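About us

Hello! I'm Callum Crabtree, and I look after the day-to-day running of Tendanine. We're a small firm in Foltstead and we gather examples for robots to learn from, which mostly means doing ordinary jobs with robot hands, over and over, and keeping a record of every go.

I started the company with Gareth Sowerby, who I'd worked with at Lodhi. Gareth wanted a big shed and I wanted somewhere with decent heating (I won, it's carpeted). We now have a team of 5, plus Wayne Sugden, who comes in from November to spring and knows more about gearboxes than is good for anyone.

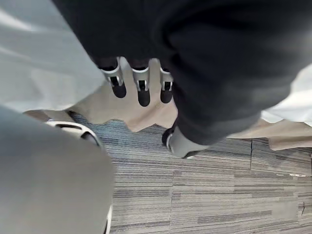

A job for us starts with a list. A customer tells us what their system needs to learn and we work out how many ways a person might go about it. Cloth is our favourite and also the one that makes us swear! It never lies the same way twice, so a learning system needs to see a great many folds and creases before it gets any sense of them. We keep the clumsy goes as well, marked as clumsy, as they're often the ones customers ask for more of.
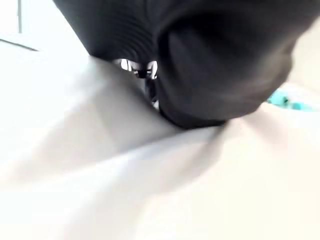 Fingertip down in the folds of some white cloth.

Sajib Siriwardena checks the recordings. He goes through each one from every camera, writes a plain sentence saying what was done, and sends back anything where the two don't match. We stop at 4 for tea and go over the odd ones together, and that can get quite heated.

Our longest-running project is Indberg, now in its third year, all household chores. If you'd like to come and have a go at driving the arms, do ask. It takes 10 minutes to learn and you'll be hopeless for the first 3, same as I was. Neville Whitlock answers the phone and he'll find you a slot.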